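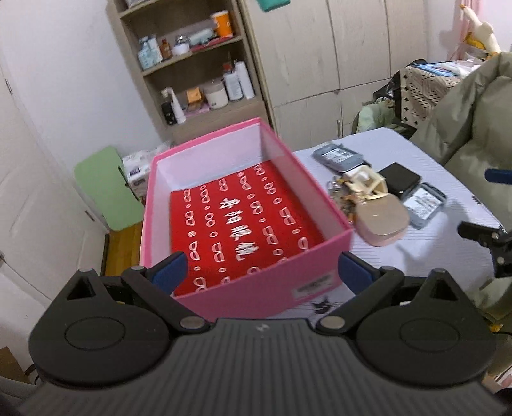
# Tillow Oral History Transcripts

Transcripts and catalog records from the Tillow oral history project, prepared for public use by the Partington Local Studies Library. The collection holds 111 interviews with former workers of the Parnow textile mill and members of their households. Recordings are held at the library and are not part of this repository.

## Contents

- `transcripts/` — one plain text file per interview, in UTF-8
- `catalog.csv` — one row per interview
- `places.csv` — local place names, with variant spellings
- `glossary.md` — mill terms as used by the speakers
- `CHANGES.md` — corrections since the first release

File names follow the catalog number. The suffix `-b` marks a second sitting with the same speaker, which is cataloged as an interview in its own right.

## Scope

Speakers were invited to talk about paid work at the mill, housing in the streets owned by the company, schooling, shopping and leave. Interviewers worked from a shared outline but were free to set it aside. As a result, coverage of any single subject is uneven. The weaving sheds are described at length in many interviews; the dye house and the office are described in few.

All interviews were conducted in English. Where a speaker used a phrase in another language, the transcript keeps the phrase and gives a translation in square brackets. Translations from Latvian were supplied by Kaja Liepiņa, and those from Welsh by Tegwen Rowlands.

## Catalog fields

| Field | Meaning |
|---|---|
| `cat_no` | Catalog number, matching the file name |
| `speaker` | Name, or `withheld` |
| `birth_decade` | Decade of birth, where given |
| `department` | Department or departments worked in |
| `sitting` | 1 or 2 |
| `access` | `open` or `partial` |
| `notes` | Free text |

The `department` field uses the speaker's own term. The mill changed its department names at least once, and the editors have not attempted to map the older names to the newer ones. Users who need a consistent list should consult `glossary.md` and record their own decisions.

## Transcription practice

Transcripts are verbatim, with 2 exceptions: repeated false starts are removed, and sounds of agreement from the interviewer are left out. Dialect words are kept as spoken. Standard spelling is used for ordinary words regardless of pronunciation.

Pauses longer than 3 seconds are marked `[pause]`. Words that could not be made out are marked `[unclear]`, and doubtful readings are followed by a question mark in brackets. Each transcript was checked against its recording by a second reader. Final review was carried out by Razia Afridi.

## Access and privacy

Each speaker signed a release form covering publication of the transcript. Some asked for passages to be closed or for their names to be withheld, and these requests have been followed in full. Closed passages are marked `[closed]` and their length is not shown.

Names of living third parties have been replaced with initials, except where the person held a public office. Users must not attempt to identify speakers whose names are withheld. Requests for removal or amendment may be made at any time by a speaker or a speaker's family.

## Known issues

- Place names in the earliest transcripts were not checked against `places.csv`.
- Several speakers disagree on when the north shed closed. The transcripts have not been altered on this point.
- Line breaks in some files from the second sitting series are irregular. A correction is planned for January.

## Use and citation

The transcripts may be copied and quoted for teaching, research and family history. Quotation of more than 200 words from a single interview in a commercial publication requires written permission from the library.

Please cite the catalog number, the collection title and the library.

## Contact

Questions about the catalog should be addressed to Romana Hudec, Collections. Technical matters, including file errors, should be addressed to Ívar Ragnarsson, who also maintains the change log. When reporting an error, please give the catalog number and quote the line concerned.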